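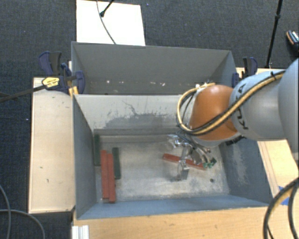
When does a pick count as a success in our report?

A pick counts when the block leaves the bin, travels to the drop-off point and is let go there without a person touching anything along the way. Anything short of that goes down as a fail, even if it was a very pretty fail.

That sounds so obvious now, but it took me most of May to get it written down in one sentence! My part of the Foltbridge project was meant to be "documentation", which I assumed would mean tidying up other people's notes. Then I read the notes. One batch counted a block as picked the moment the fingers closed on it, another wanted it lifted clear of the wall, and a third just had ticks with no heading at all (I still don't know what they were ticks for).

So my bit turned into a rule book. We call it Isent, and it lives next to the Sidulura code so that people trip over it when they go looking for something else. The first draft had far too many rules and I was the only one following them, me included on good days only. The current one has 4, and I'll go through them properly.

Rule one is the definition up at the top. It goes on the first line of every log, word for word. If you want to measure something different, such as grip only, fine, but you start a new log and give it a new name.

Rule two is about resets. Blocks get put back by hand between runs, and I noticed I was being kind to the robot, laying things out nice and flat with loads of room. I didn't mean to! Now the layout comes off a shuffled list made before the session, and if the list says two blocks go side by side and touching, that's where they go. Our scores dropped when we brought this in, which was a bit of a sad afternoon, but I trust the new ones a lot more.

Rule three is hands. Nobody reaches into a bin until the arm has been stopped and the person at the controls has said "stopped" out loud. I felt silly saying it for the first few sessions and then it became a habit. The lab already has its own safety sheet, and Isent doesn't replace any of that. Ours only covers the awkward little moment between runs, when you're thinking about the next layout and forgetting about the arm.

Rule four: you never delete a run. You can mark it as spoiled and say why, but it stays in the log. We had 1,575 runs recorded by the end and 1,573 with a usable result. The other two are both marked spoiled, one for a full disk and one where I started the wrong program (sorry). It would have been so easy to bin them quietly, and then the numbering would have jumped and somebody would have spent an hour hunting for the gap.

To check whether the rules made sense to anyone but me, I took 300 runs from the Nic Giolla set, which was logged the old way, and tried to score them again under Isent. Most were fine. The annoying ones were where the log just said "ok", and I had to leave those as unknown. I'd have liked a second person to score the same runs without seeing my answers, and that's the biggest hole in this report.

Still to do: a proper wording for dropped blocks that land in the right place by luck. At the moment they're a fail if the gripper lost hold early, but you can't always tell from the log, so I've been adding a note in the margin each time. There's also a question over whether clamps should be checked at the start of each session or only when something has been moved. I check every time, and I've put that in the draft for the next group to argue with.

June 2026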